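Última actualización: febrero de 2018

Cuaderno de taller — proyecto de manipulación, grupo de segundo

Empiezo por lo que me molesta, así ya está escrito. La propuesta que entregó el grupo en enero promete «una pinza capaz de aprender a ordenar una mesa con demostraciones humanas». De momento tenemos una pinza de mano, una carpeta con 413 demostraciones y una hoja de cálculo en la que dos columnas significan lo mismo. Yu-na dice que soy injusto. Puede ser, pero la frase la va a leer el jurado y las preguntas nos las van a hacer a nosotros.

Estado de la pinza. Los dedos nuevos cierran bien en vacío. Con carga, el derecho llega un pelo más tarde que el izquierdo y el objeto gira antes de quedar sujeto. Gaëtan lo achaca al tornillo del eslabón y lo ha apretado dos veces. Yo sospecho del casquillo, que imprimimos con prisa y lijamos a ojo. Pendiente: imprimir otro con la tolerancia del plano y no con la que nos pareció. Si con el nuevo pasa lo mismo, me callo.

Marcadores. Séverine los volvió a pegar después de que uno se levantara por una esquina. Ahora la apertura medida salta menos, pero hay que recalibrar, y todo lo grabado con la calibración antigua queda en duda. Propongo apartarlo en otra carpeta, sin borrarlo. Rafia preferiría corregirlo con un desfase fijo. Me gustaría ver primero que el desfase es fijo.

Objetos. Seguimos con cosas blandas, que son las que dan guerra. El bloque gris de tela con ribete crema se deja coger por los lados, y las zapatillas de fieltro marrón van a dar más problemas por el lazo y el pompón. Llevo dos semanas diciendo que el lazo se va a enganchar en la almohadilla y todavía no hemos escrito qué hacemos cuando ocurra: ¿se descarta la toma o se etiqueta como fallo? Yo voto por etiquetarla.

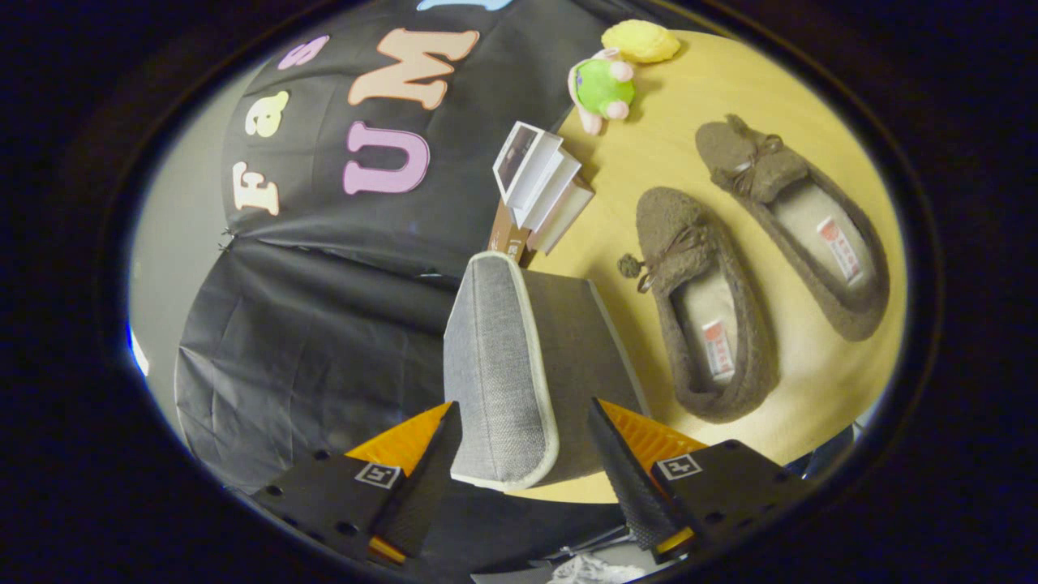

¿Cuántas demostraciones hacen falta para que la política funcione con un objeto nuevo?

Depende de cuánto se parezca a los anteriores, y con nuestros datos no lo podemos contestar. En la propuesta pone 800 y nadie recuerda de dónde salió la cifra. Perrine cree que la puso ella como marcador de posición y que se quedó.

Entrenamiento. Primera pasada con Kemell, el ordenador del fondo. La pérdida baja muy bonita. También bajaba la del curso pasado y luego el brazo empujaba la taza fuera de la mesa. Quiero una prueba con posiciones que no estén en el entrenamiento, elegidas por alguien que no haya grabado. Rafia se ofrece. Mientras no exista esa prueba, pido que no se escriba «funciona» en el informe.

Otra cosa: al revisar el registro de una toma larga salieron 2487 fotogramas y casi 500 eran de la pinza quieta, mientras quien grababa decidía por dónde entrar. Si dejamos eso dentro, el modelo aprende a dudar. Gaëtan ha hecho un recorte automático por velocidad. Lo probé con tres tomas y en una se comió el momento del agarre, que también es lento. Umbral pendiente.

Concurso. Séverine insiste en presentarnos a la categoría de manipulación libre. Yo sigo prefiriendo la de tarea fija — menos lucida, pero se puede medir. Lo dejamos abierto hasta tener resultados de la prueba de Rafia.

Para la próxima sesión:
- casquillo derecho nuevo (Gaëtan)
- recalibrar y anotar los valores en papel, no solo en el portátil (Séverine)
- separar las tomas antiguas (yo)
- decidir el criterio de toma fallida (todos)
- unir las dos columnas repetidas de la hoja (Yu-na)

Nota al margen de Perrine: «El casquillo está bien, lo medí». Falta el número, Perrine.

Entradas relacionadas
Tiltow: por qué abandonamos el primer diseño de dedo
Calibración de marcadores, segundo intento
Patwary, notas sobre el recorte de tomas

Contacto: taller de robótica, club Akel | Volver arriba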